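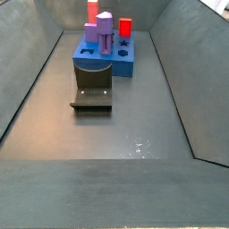

When does the Pandov Street drop-off start taking food scraps again?

The first morning in February, at 7 a.m., and it stays open until early evening every day the library is open.

I've been asked that so many times at the bakery counter that I figured I'd better write it up properly. So, news! The neighborhood compost program is coming back after its winter break, and it's coming back bigger. Last year it served Pandov Street and the two blocks behind it. This time the city has stretched the route out to Giraldo, all the way up the hill to the water tower, and 848 households are on the list. My own street made it in by one block, and I may have done a little dance in the kitchen when the letter came.

The pickup work has gone to Murerine, a small hauling company from across the river. They've been doing restaurant scraps for a while (the noodle place on Gudora Avenue uses them and has nothing bad to say), but this is their first time dealing with regular people and our regular mess. I called and got Zsolt Halász, who runs the routes, and he was very patient with me considering I'd caught him at lunch.

"Restaurants give you one kind of trouble and homes give you another," he told me. "At a restaurant it's forks. At a home it's the stickers on the fruit. Please, please take the stickers off."

So take the stickers off, everybody. I'm guilty of this one. I looked in my own pail after we hung up and found a banana sticker right on top.

You can sign up at the library desk or by phone, and it costs $11 a month for curbside pickup. Dropping your scraps off yourself on Pandov Street is still free. I asked whether there was a break for seniors and there is, they pay $2, but you have to ask for it because it isn't printed on the form. I think it should be printed on the form! I said so, and Zsolt said he'd pass that along to the city.

What goes in: fruit, vegetables, bread, coffee grounds and the paper filters, tea, eggshells, rice, pasta, dead flowers. Meat and bones are allowed now too, which they weren't last year. Still no to plastic bags of any kind, including the green ones that say compostable on the side. I know, I have a whole roll of those under my sink. The site that takes our scraps doesn't run long enough to break them down, so line your pail with newspaper or a paper bag, or just rinse it out.

Crisóforo Chávez has the community garden plot next to the Giraldo stairs, and he's the happiest person I talked to about any of this. Last spring the garden got its first load of finished compost back from the program and he put most of it on the tomatoes and peppers. He'd been growing in that same sad clay for years. "I had peppers until Halloween," he said, and then he went inside and came back out with a jar of them, pickled, and wouldn't let me leave without it. (They're very hot. I ate three and had to sit down.)

The garden gets another load this spring, and there will be a giveaway for everyone signed up, up to 60 pounds per household, bring your own buckets. The date isn't set yet. Zsolt thought April but wouldn't swear to it, and it depends on how much rain we get.

Not everyone's thrilled, and I should say so. A couple of people on Gudora Avenue wrote to the city over the summer about the smell by the drop-off, and they had a point — I walk past there on my way to work and in August I was holding my breath. The city says the drop-off will be emptied every day once the weather warms up, where last summer it could sit for most of a week. There was also some grumbling about raccoons. The new curbside carts have a latch on the lid, and I'm told it takes a thumb to open it, so we'll see how clever our raccoons are.

Carts get delivered the last week of January. If you signed up and yours hasn't shown up by the time pickup starts, call the library desk and they'll put you through to the right person at Murerine. Don't call the city's main number, I tried it, and I was on hold through an entire batch of rolls.

Curbside pickup is early, so put your cart out the night before, handle facing the house. Renters in the bigger buildings will share carts in the back, and your landlord is supposed to post a notice about where. If there's no notice up yet, go ahead and nudge them. Mine needed two nudges and a muffin.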